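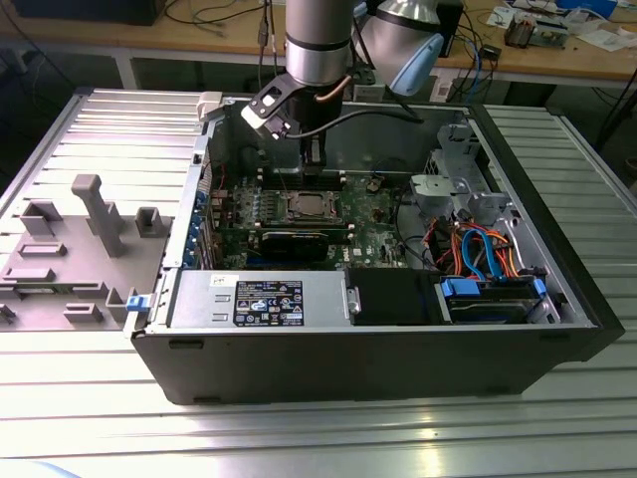
28/04/2023
By the Mondance workshop desk

Desktop refurbishing at Flarnau: where we stand in April

The desktop intake at our Flarnau workshop has reached 153 towers this year, most of them from offices that were replacing everything at once. Clasa sent the largest batch. The towers are being stripped, checked and put back together for the Saengthong learning rooms, which have asked for machines that can handle schoolwork, video calls and a little photo editing.

Each tower is laid on its side and the side panel comes off first. Panels stay next to the case they belong to. We had a mix-up in the winter with two models that look the same from the outside and have different ribs on the inside, and it cost us most of an afternoon.

Once a case is open, the order of work is:

Check the power supply label and write the wattage on the job sheet.
Unclip the hard drive and send it to the wiping bench.
Look over the SATA and power cables for cracked plugs.
Open the socket frame and check the processor.
Test the memory one stick at a time.
Replace the coin-cell battery.

The battery step was added this month. Old towers that have been in storage often lose their clock settings, and a machine with the wrong date will refuse to load a lot of websites. People then report it as a network fault. A new cell costs very little, so every board now gets one whether the old one tests good or not. On most boards the holder is easy to reach, though a long graphics card can sit over it and has to come out first.
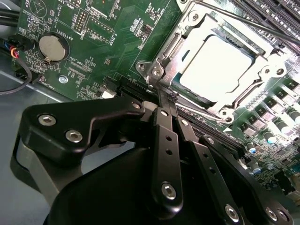
A motherboard with the CPU socket frame open. The coin cell is next to the BATTERY1 label.

Please take care with the socket frame. It should lift without force once the lever is released – if it doesn't, stop and look again. Old thermal paste comes off with a lint-free cloth and alcohol, and fresh paste goes on before the cooler is refitted. Write the date of the new paste on the job sheet.

Hard drives are wiped or destroyed, and none go back out with data on them. The total so far is 687, counting the loose drives that came in boxes without towers.

We are short of memory. If your office has working desktop sticks in a drawer, even 4 of them would finish two machines. We also have more graphics cards than we can use and will swap.

The parts budget for the rest of the year is $2,000, to be spent mainly on batteries, paste and replacement SATA cables. Requests for anything else should go on the sheet by the Flarnau stockroom door.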